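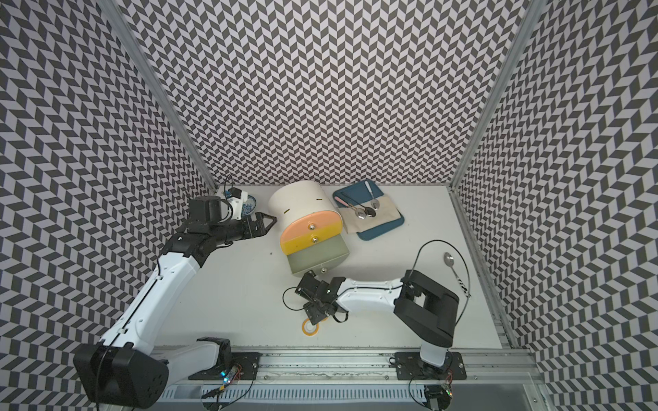
Two-arm cell with the chevron walls. Container in the middle, spoons on the tray to the right.

July, open day notes
By Svenja Plattner

Home | Notebook | Cells | Parts list | Visitors | Log in

Doors opened at 9. I was responsible for the two-arm cell and Bo-ram Wang had the computer next to it. Poul Þrastardóttir took the groups through the building and brought them to us last, so most people were already a little tired and wanted to see movement quickly. Next time we should be earlier on the route.

The task for the day was the table setting one, with the container, the napkin and the spoons. I kept the talk short: which arm does what, where the wrist camera is, why there are two arms. The last point needs a better explanation from me. I said that one hand holds and the other hand works, and a man from Hakcombe asked what happens when both hands want the same spoon. I told him that we try to plan so they don't, and he was not very satisfied.

Questions I want to remember:

Does the pattern on the walls help the robot? Many people asked. I could only say what Auður told me, that it gives the cameras something clear to look at when we check their position. Auður Frandsen should write two sentences which we can print and hang on the outside.

How many runs do we have? Bo-ram looked it up: 2,132 for this task, including the failed ones. The visitors from Naidoo wanted the number without the failed ones and we didn't have it ready. To do.

Can it wash up? (Children, in every group.)

Problems. In the second group the right arm stopped over the table and I had to restart it while people were waiting. The restart took 4 minutes, which feels very long with an audience. Bo-ram thinks it is the same communication error as in the spring. I wrote the time in the error log, but I did not save the trace, sorry. Later the cable on the right arm worried me, because it has a high loop over the elbow. I moved slower after this and had no trouble. Please somebody check the length before we run at normal speed again.

Nanna Kirkegaard from Prestamik stayed after the others. She would like to come back with 2 colleagues and try the steering herself. I said yes in principle, but Poul must agree on the time. She also asked if the cell could be brought to Hastport. I think it is too much work to take the rails apart and calibrate again, but I promised to ask.

Still open: wall text (Auður), success count (Bo-ram), cable (free), answer to Nanna (me). The spare gripper fingers are back in the upper drawer.

3 comments | 0 shares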